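Shared lab space comes to Skevolville

I finally got over to the old Whitelaw building in May, and I've been meaning to write it up ever since! Wesora has turned the second floor into shared wet labs for tiny biotech companies, the kind with two founders and one freezer. Leen Obeidat showed me around and let me ask all my nosy money questions.
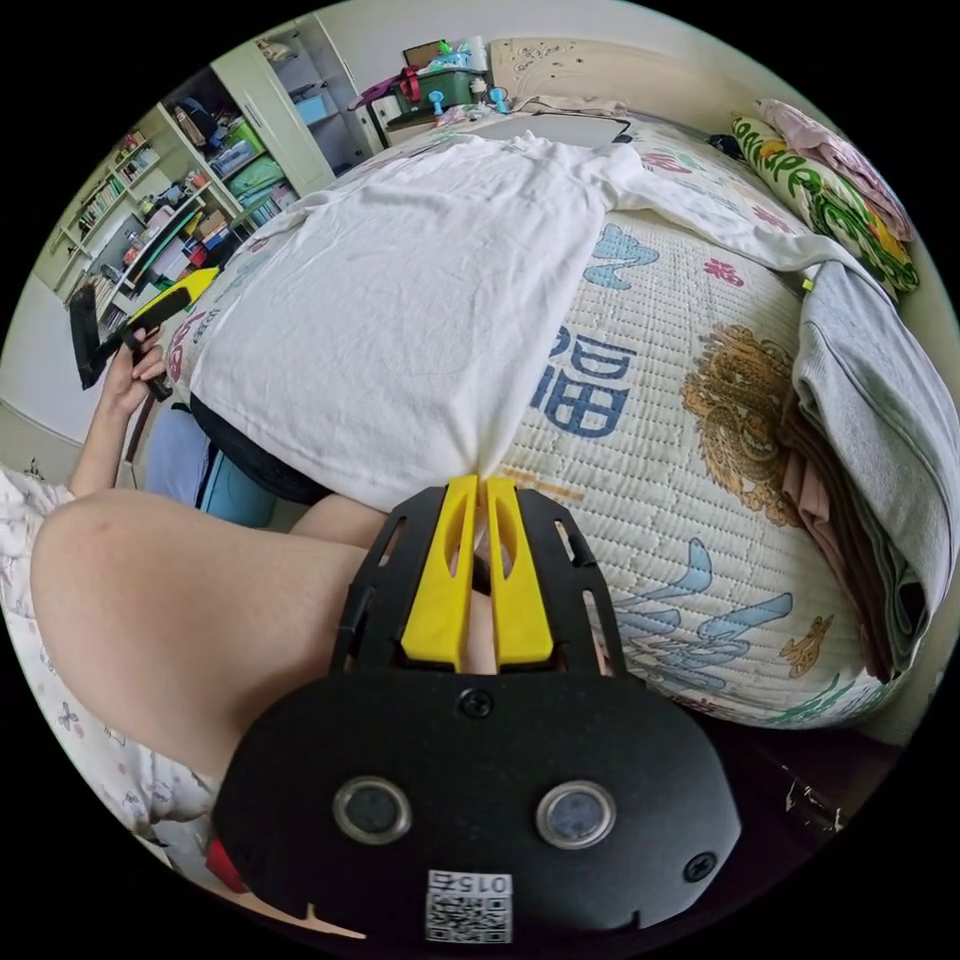 So what does a bench cost? It's 300 dollars a week, with gas, waste pickup and the autoclave included, and you can leave with a month's notice.

I thought that was pretty fair (I've seen worse for a desk and a coffee machine). There are 44 benches in all, and they had 115 applications for them, so Leen has been spending

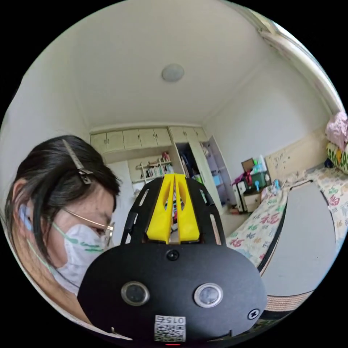

most of her evenings on the waiting list. She wants a mix, with a few diagnostics people next to a few enzyme people, and she's happy to take first-timers. Plomska, the yeast company I wrote about last year, already has a corner by the cold room and is hoping to hire two more scientists. 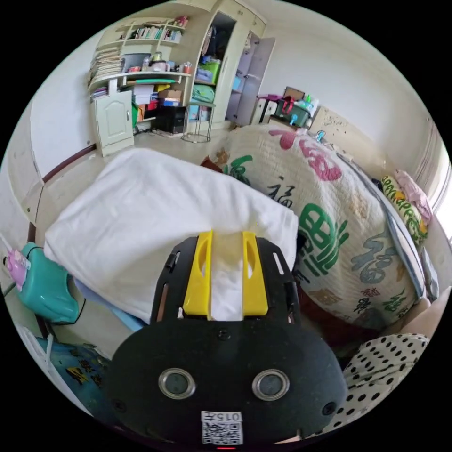
Vol. 6, No. 8 | August 28, 2018

My one worry is what happens when a team outgrows its bench. Private suites are planned for the third floor, but they're waiting on permits and some 80 feet of new ductwork.

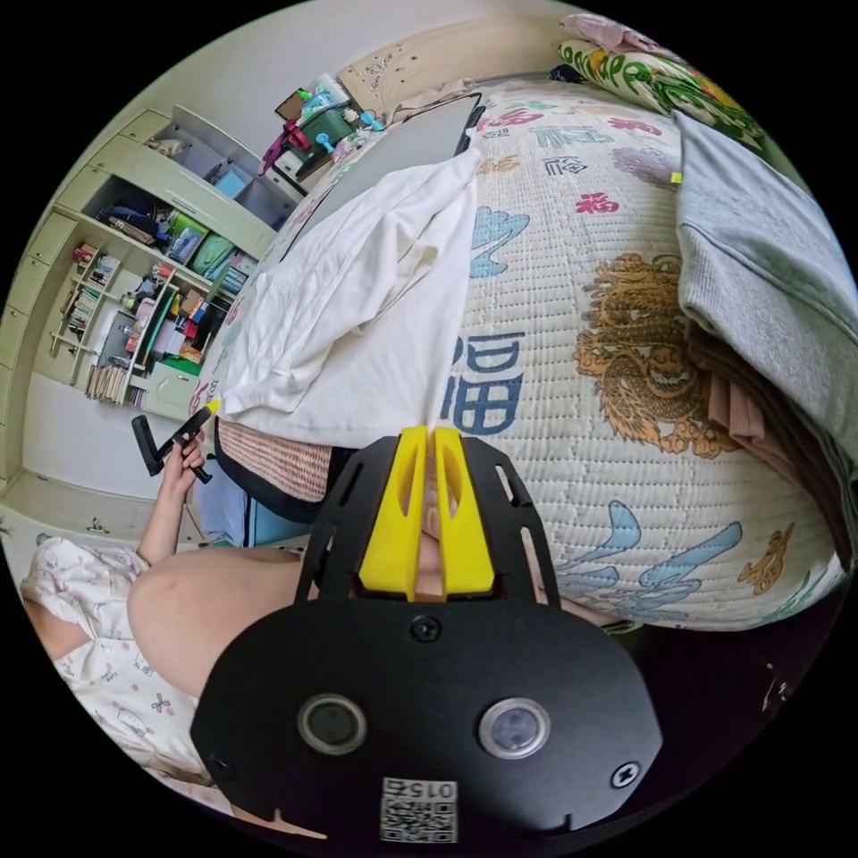 Jomar Belmonte writes that the suites can't come soon enough, and that his team would sign tomorrow if the fume hoods were in. I'll ask Leen for a date and put it in the next issue.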